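Tralberg revises stacking guidance for Savero bowls

September 17, 2020

Tralberg has issued a revised handling sheet for its Savero tableware line, with new guidance on how the round bowls should be nested, set out and stored. The sheet replaces the version packed with earlier sets and applies to all colors now on sale. The bowls themselves are unchanged.

The revision was prepared at the company's Zullside site under Ludmila Ondrejka, who manages product documentation. It follows 60 written inquiries from canteens and school kitchens, most of them on rim wear in tall stacks.

Nested storage

Bowls may be stored one inside another without a liner. The earlier sheet called for a paper or cloth disc between pieces. Tralberg withdrew that requirement after a storage trial of 933 bowls, in which lined and unlined stacks showed the same level of surface marking.

Maximum stack height is now 17 bowls. Stacks should stand on a flat surface, with the rims parallel. A bowl that sits at an angle inside the one below should be lifted out and set down again, and should not be pressed into place.

Mixed colors can share a stack. A mint-green bowl set in a pink one leaves part of the lower rim exposed, and staff can read the color of the lower piece without lifting the upper one. 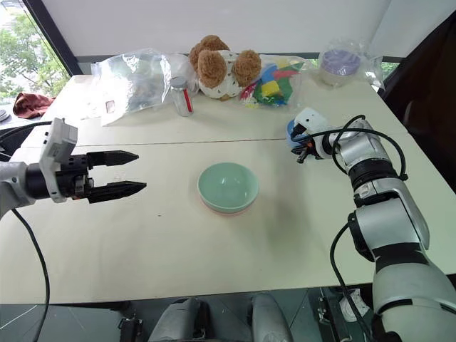 Setting out

For table service, the sheet recommends that bowls be placed one color at a time and kept clear of any seam or joint in the tabletop. Space should be left between a stack and a single bowl so that either can be picked up by the rim. The blue bowl is treated in the same way as the other colors and has no separate instructions.

"The old sheet was written for cupboards," said Vojtěch Šimek, who tested the guidance with canteen staff. "Most of the questions we got were about tables."

Smooth interiors should be wiped with a soft cloth. Abrasive pads are still excluded, and marks caused by them are not covered by the warranty.
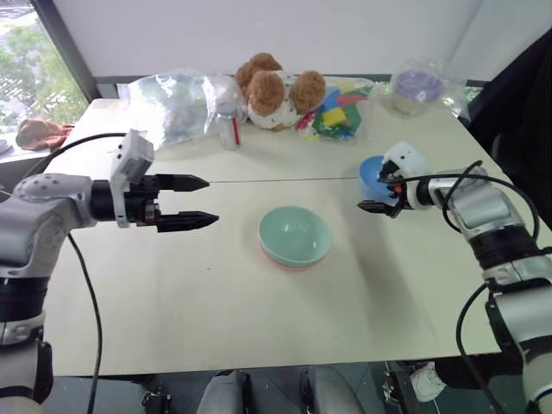 Availability

The handling sheet will be included with new Savero sets from November. Existing customers can request printed copies through their distributor, and a first run of 1000 has been ordered. Ďurica, which supplies the line to schools, will send the sheet with its next regular delivery. Requests for other languages should be addressed to Lucía Bustamante at the Zullside office.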